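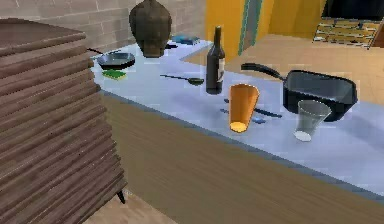
Free entry at the Ovthorpe rugby league museum through August

scrumdown44
Has everyone seen this? The rugby league museum on Kerkgate is letting people in free every morning in August, doors at 10, as long as you turn up in a club shirt. Any club, any league, any age of shirt! I went this morning in my old Ovthorpe away top (the one with the horrible mustard sleeves) and had the best two hours I've had all summer. There's a whole wall of programmes going back to when the ground still had a cinder track round it, and they let you sit in the old dressing room. Go, go, go.

touchline_tess
Oh brilliant, I've walked past that place for years and never gone in. Does it have to be a rugby league shirt? My two only own football ones.

scrumdown44
Football is fine! The lad in front of me had a basketball vest on and they waved him through. The sign says "club colours", so I think they're being generous about it.

Ryu
Careful with that. I took my nephew in his school PE top and got charged for both of us, 4 quid each. The woman on the desk was perfectly nice about it but she said it had to be a proper club. I don't mind paying, it's a small museum and it needs the money, but "any shirt" is overselling it.

scrumdown44
Fair point, I should have said club and left it there. Sorry Ryu. Did you enjoy it once you were in?

Ryu
Loved it. The nephew had 17 goes on the kicking game and would have had more if there hadn't been a queue.

propforward_pat
I'll be the misery then. Half of what used to be upstairs has gone. The old cup final display had its own room and now it's one case by the stairs. Free or not, I came out a bit flat.

touchline_tess
Is that for good or are they moving things about?

propforward_pat
No idea, didn't ask. Should have done.

millend_ian
It's out on loan. The medals and the 1920s caps are at Ciltelville until the end of the season, there's a little card in the case that tells you. Easy to miss, it's down by your knees. I thought the stairs case looked better for having less in it — you can read the captions now.

propforward_pat
Didn't see the card. Still think you should say so on the door if your best stuff is somewhere else.

scrumdown44
I'll give you that one Pat. But the film room! Did you not stop for the film room? They've got the snow match, the whole second half, with the crowd clearing the lines with shovels and planks. My grandad always swore he was one of them and I sat there squinting at flat caps for twenty minutes. Couldn't pick him out, will be going back to try again.

propforward_pat
Film room was shut when I went. After lunch, mind.

millend_ian
It only runs in the mornings, same as the free entry. The last showing starts at 11.30.

touchline_tess
Right, we're going tomorrow then. What's parking like?

Ryu
Bad on Kerkgate itself. Use the one behind the market, it's 400 yards and flat all the way. Or the 44 bus stops right outside.

touchline_tess
Bus it is, they'll think that's half the treat. Is there anywhere to eat?

scrumdown44
Tea and flapjack at the desk, and you can take it through to the dressing room if you're careful. The flapjack is enormous — one between two is plenty for little ones. Tell us how they get on with the kicking game!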